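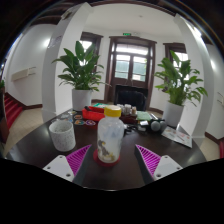 Yolanda Tello

30 June 2020

Quick one before I lose the thread. I've been promising Nahom a proper writeup of the pause thing and this is not it, but it has the parts I'd forget by October.

Short version. When you record a demo with the hand gripper, stop moving for a moment with the fingers open on both sides of the object. Then close. The policy trained on those beats the one trained on smooth, natural grabs, on the same object, by more than I was ready for. Small test. Caveats further down, there are a lot of them.

Why I even tried it. The old demos, the ones from the first Wingate batch, were done the way a person grabs a thing. Reach, hand already closing on the way in, lift. Looks great on replay. Then you put it on the arm and the arm closes early and shoves the bottle over. Or it closes on the shoulder and the bottle squirts out. Over and over. I assumed it was latency and spent way too long on latency. Measured it, compensated for it, got a slightly better timed shove.

Nahom was the one who put the finger width on the same plot as the distance to the object. In the smooth demos the fingers start closing at a different distance every single time. Fast reach, closes late. Slow reach, closes early. Depends on my mood, on coffee, on if I was near the end of a session. So the policy sees basically the same picture with "open" as the right answer in one demo and "half closed" in the next one, and it splits the difference. Half closed is exactly what shoves a bottle.

OK so, the pause. What we did:

Come in low from the front, fingers wide. Get the bottle between the tips. Stop. Not touching! If a tip is touching then you've taught it that touching is part of the approach and you are back where you started. Hold still, say a word in your head (mine is "Mississippi", I don't know what Nahom says), close, lift, put it down, back out the same way you came in.

The coaster matters more than I thought it would. The big table upstairs is dark and shiny and with the frosted bottle straight on it you get this smear of reflection under the base that moves when your wrist moves. The red coaster gives it a hard edge to sit on. I'm not claiming the policy "uses" the coaster. But I did a few dozen without one at the start, and the approach heights were all over the place, and some of that is me, I couldn't see where the bottom of the thing was either! Those are thrown out and not in any number in this post.

Also I leave the table as it is. Cup next to the bottle, stickers, the red tray, cables, pens, the plants at the back. I used to clear everything and lay out one lonely object, and the arm would then be confused by a pen. Now the junk just moves a bit between sessions as people use the table, and I don't put it back. The only rule is nothing between me and the bottle, and nothing close enough to the sides that a finger would hit it on the way in. The speckled cup got shoved twice before I made that a rule. It's fine.

Numbers. We recorded 200 demos on the bottle, split even between smooth and paused, alternating in short blocks so that daylight wouldn't end up all on one side. There are windows and a glass door behind that table, so light is a real thing, in the mornings the door just blows out and everything in front of it goes darker. First time around I did all the smooth ones before lunch and all the paused ones after and Nahom looked at me until I deleted it.

Of the 200, tracking held up in 137. The rest we lost. Collitz (our tracker, we're bad at names) drops out when the view is mostly plain wall and ceiling, or when I move fast close to the table and the plants are out of view. The plants are great for tracking btw. All those leaf edges. I had wanted to move them out of the way and now I'd fight anybody who tried.

More smooth ones got lost than paused ones, which you'd guess, fast motion. So after filtering we trimmed the paused set down at random to match the smooth set. Otherwise you'd just be saying "more data is better" with extra steps. I nearly forgot to do this and the first plot I showed around was wrong in our favor. Sorry to everyone who got the first plot.

Training: same network, same everything, same seed even, though one seed is one of the caveats. Images from the gripper camera, pose changes, finger width. No labels for the pause, no "phase" input, nothing clever. The stop is just in the data.

Then the arm, which is over at Indau, so a drive. Different room, different table (lighter, matte), same fingers on the end, same bottle, same coaster. Eight tries each. Paused policy: picked the bottle up on all 8. Smooth policy: 2. The six misses were five shoves and one where it closed above the lid on nothing and then lifted up, very proud of itself.

I want to be careful here. Eight tries is tiny. One bottle. I knew which policy was running, and I was the one placing the bottle, and even with tape marks on the table I don't fully trust me. Next time Nahom places it and doesn't get told. But the kind of failure changed too, and that's the part I believe. With the paused policy you can see it arrive, sit there with fingers open, correct a little to the left or right, and then close. The little correction is not something I did on purpose! In the demos my hand drifts during the stop, I can't hold perfectly still, and I think it learned to center from me wobbling back toward the middle. Would love to test that. Could record some with my elbow on a rest and see if the centering goes away.

Things that went badly:

It stalls. On a couple of warm-up runs the arm arrived, stopped, and kept stopping. Just sat there. Makes sense, if most of the frames in that pose say "don't move" then not moving is a good guess forever. We cut down the still frames, keeping the first few and last few of each pause, and that mostly fixed it, none of the eight stalled. But it's a knob now, and I hate knobs. Hold too long and you have to cut more. My pauses are longer than Nahom's. Somebody should do this with a beep.

Tiring. Holding the gripper out over a table with open fingers is hard on the wrist in a way that grabbing isn't. I started resting the heel of my hand on the table edge near the end and you can tell in the pose data, the height goes dead flat. Left those in. Maybe shouldn't of.

Slow. A paused demo takes longer than a smooth one, obviously. Per hour we get fewer of them. Per hour of *surviving* demos it's closer then you'd think given how many smooth ones tracking throws away, but I haven't done that math properly and I'm not going to put a number on it.

Clear stuff. The bottle is see-through-ish, and the lid is bright yellow, and I have a strong suspicion that the policy is mainly looking at the lid. Tried one run at Indau with a plain white cup just for fun and it hovered next to it and wandered off. Fair enough, it has never seen anything except this bottle. But I'd like to swap the lid for a dull one, and see if the whole result falls over. If it does I'll post that too.

A couple people at the Melis meetup asked why not fix it in software. Find the moment of closing, shift it later, pretend the person waited. We tried it! Sort of. Nahom took the smooth demos and delayed the finger signal so that it started after the hand had come to its slowest point. Problem is the hand in a smooth demo is never in a good spot with open fingers. By the time it's centered the fingers are already on the bottle, in the image too, you can see them. So you're telling the network "open" while it's looking at closed fingers. It did worse in the offline check and we never drove it over to Indau. Maybe there's a smarter version. Happy to hand over the data to anyone who wants to try.

Someone else asked if this is just "do slower demos". Don't know! It's a good question and we don't have the slow-but-smooth condition. I did a handful on my own last night and they feel different, when I go slow without stopping I still start closing before I'm centered. But feelings. That's the next block, then the dull lid, then a second person doing all of it, since right now this is a study of my right hand.

Practical notes, if you're recording on your own thing this week:

Open the fingers all the way before you start the recording. I had a bunch that begin mid-open and the network picked it up as a habit.

Check that both fingertips are in view at the stop. If you can see only one you're twisted, and the close will drag the bottle sideways.

Back out straight. We got lazy on the exit and one of the policies learned to clip the lid on its way out.

Write down the time of day. I didn't for the early ones and had to work it out from how bright the door was.

Wipe the table. Fingerprints on that finish show up as much as anything on it.

Files are in the usual place under the Wingate folder, paused and smooth in separate directories, the lost ones in a third with the tracker logs. The still-frame cutting script is in there too, it's ugly, the cutoff is hardcoded near the top. If the plots look different from the ones I sent around last time, see above, the new ones are right.

Back upstairs now, want to get the slow block done while the light's even.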